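Workshop > Funded builds > Kerkotero > Progress

To: Ifeoma Ogbonna
From: Shahab Ansari
6th April

Two arms are up on the shared bench and the second part of the grant is spent. I'm less sure than I was in December that the money has bought what we said it would. Of 38 card insertions tried this period, the arm managed six without Rizal stepping in. Memory is worse and I would not show it to anyone yet.

Roya wants a better camera. I think the trouble is the printed fixtures, and I'd hold back any new spending until we've tested that. 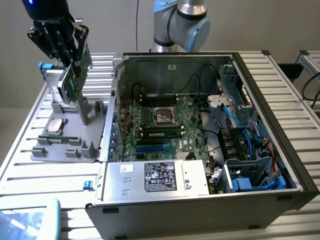 Card handling is where most of our hours have gone. The slotted grey holder keeps a card upright for the gripper, but the Dell board lies flat in a case with cables looped across its rear wall, and the arm has to find its slot on the board. I've asked for four more weeks on cards alone.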